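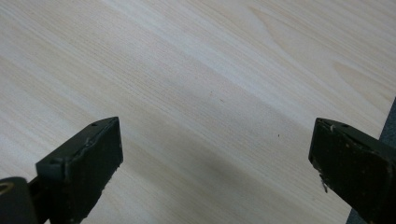
Ah-rin Won wrote in after the last version of this page to say that the white rings on her table came back a week after she rubbed them out with oil, and she asked whether the oil had done anything at all. It had hidden the marks for a while. Oil fills a cloudy finish and makes it look clear until it wears away. The steps have been rewritten with that in mind.

Search Morkimby
Search guides, rooms, tools
Go

How to Remove White Heat and Water Marks From a Table

A white mark means moisture is trapped in the clear finish. A dark mark means water got through to the wood underneath, and this method will not fix it. Dark marks need sanding or bleaching, which we cover in a separate guide.

Check what you have first. On laminate, a pale ring is usually mineral residue. Wipe it with equal parts white vinegar and water, then with plain water, and dry it. Do not use an iron on laminate or on thin veneer. The heat can loosen the glue.

What you need

A plain cotton cloth, such as an old pillowcase
A household iron with the water tank empty
Mild dish soap
A second cloth for drying
0000 steel wool and paste wax, only if the iron does not work

Step 1. Clean the surface

Wash the marked area with a few drops of soap in warm water. Wring the cloth out well. If the table has been polished with a spray product, wash it twice, as the film will smear under heat. Dry the table and leave it for 72 hours if the mark is new. Many fresh marks fade in that time.

Step 2. Test a hidden spot

Fold the cotton cloth once and lay it on the underside of a leaf or near a back leg. Set the iron to its lowest heat with the steam off. Press for 4 seconds and lift. If the finish feels sticky or has picked up the weave of the cloth, stop there.

Step 3. Iron the mark

Lay the folded cloth over the mark. Press for 4 seconds, lift the iron and the cloth, and look. Let the wood cool to the touch before going again. Keep the iron moving slightly so the edge does not leave a line. Do not make more than 6 passes in one day. If the mark is getting smaller, carry on the next day.

Step 4. Rub out what is left

Put a little paste wax on the steel wool and rub lightly in the direction of the grain. Wipe the wax off and check often. You are taking off a very thin layer of finish, and the spot will be duller than the rest. On a gloss table you may need to rub the whole top to get an even sheen.

Step 5. Wax and wait

Apply a thin coat of paste wax to the whole top. Let it haze, then buff with a dry cloth. Keep cups and plates off until Monday if you do this on a Saturday.

Toothpaste and mayonnaise come up in many older guides. Toothpaste is a rough abrasive and can scratch. Mayonnaise works the same way oil does, so expect the same result.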